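Looking After Walking Shoes Between Walks

Filed under: Hall, Laundry and Mudroom

Most walking shoes wear out in the closet. They get put away damp, the glue softens, and the sole starts to lift at the toe. A few minutes at the back door will get you another season out of a decent pair.

Start with the laces. Undo them all the way down and pull the tongue forward so air can reach the toe. Take the insoles out and stand them on edge against a wall. Knock the soles together outside, then go over the tread with an old dish brush. Grit from paved paths packs in tighter than mud does, and a blunt pencil will get out what the brush leaves behind.
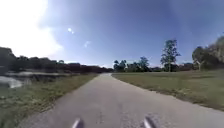
For the uppers, use lukewarm water and a small squirt of dish soap. Wipe fabric shoes with a cloth and do the seams with a toothbrush. Leather wants less water than you think. Wipe it, let it dry, and rub in a thin coat of conditioner every 3 months or so if you walk most days.

Stuff wet shoes with newspaper and change the paper after 2 hours. Change it again before bed. Keep them away from radiators, ovens and heat vents. My neighbor Wenceslao Retamal dried a pair on top of his boiler one August and both heels came off before supper.

Grass stains on white rubber edging come off with baking soda mixed to a paste. Leave it for 4 minutes, scrub, and rinse. Old stains may need a second go — don't reach for bleach, which turns the rubber yellow.
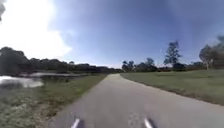
Can walking shoes go in the washing machine?

Check the label first. Plain canvas and mesh will usually take a cold, gentle cycle inside a pillowcase, with the laces and insoles out. Leather, suede and anything with a waterproof lining should be washed by hand. Skip the dryer in every case.

Smell is mostly in the insoles. Sprinkle them with baking soda at night and shake it out in the morning. If that doesn't help, replace them. Mỹ Hà, who lent me her shoe rack plans, keeps two sets per pair and swaps them after each walk.
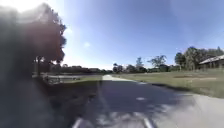 Laces are cheap, so change them when the tips fray. If you can't get to a store, trim the end at a slant, twist it tight and wrap it with a bit of clear tape. Round laces slip more than flat ones. A double knot fixes most of it.

Store shoes on an open rack, toes out, and leave space between pairs. A boot tray underneath saves the floor — line it with an old towel and wash the towel with the rags.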